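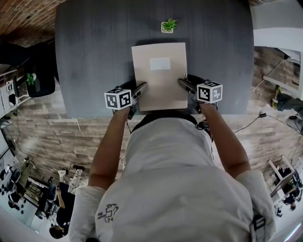

# The Second Arm

The letter from the Villgate Institute came on a Friday, with the gas bill. She read the gas bill first.

They had accepted her for the trial. There would be 50 patients, all with the same muscle disease, and she would go to the clinic at Nustley every fortnight for an infusion. Half of them would get the drug. The others would get salt water. She wouldn't know which, and neither would the nurse.

She put the letter behind the clock and went to peg out the washing. It took her 40 minutes. Two years ago it had taken ten, but she'd had a bigger family at home then and had never timed it, so perhaps that was wrong.

At Nustley they gave her a chair by the window. The nurse found a vein on the second go and hung up the bag. It was clear, like all the other bags in the room.

"What does it do, if it's the real one?" she asked.

"It's meant to stop your immune cells going for the nerve endings," the nurse said. "They get hold of the wrong idea and somebody has to tell them."

The man in the next chair had driven from Jenov. He was sure he was on the drug. He could taste it, he said, a bit like pennies. She held her tongue still in her mouth and tasted the tea she'd had on the bus.

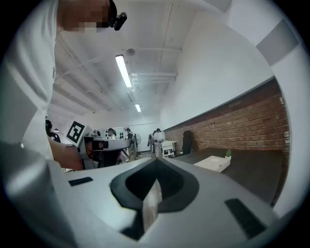
## September

By September she could lift the kettle with one hand again. She did it on a Tuesday morning without thinking and then stood there holding it. She filled it and emptied it and filled it again.

Her daughter rang from Lykkegaard that evening and she didn't mention the kettle. She talked about the neighbour's fence.

At the clinic they asked her to hold her arms straight out while the doctor watched the clock on the wall. Then she had to look up at the ceiling until her eyelids dropped. The doctor wrote it all down.

"Better?" she asked.

"I can't say, I'm afraid. Do you feel better?"

"I don't know. I might just be having a good month."

The man from Jenov wasn't there. His chair had a young woman in it, with a coat over her knees and a library book. She looked frightened of the needle.

"Can you taste anything?" the young woman asked, when both bags were running.

She thought about it properly this time.

"Toast," she said.

The young woman laughed and opened her book. Outside the bus came in early and went off again without either of them, and there was more than an hour left in the bag.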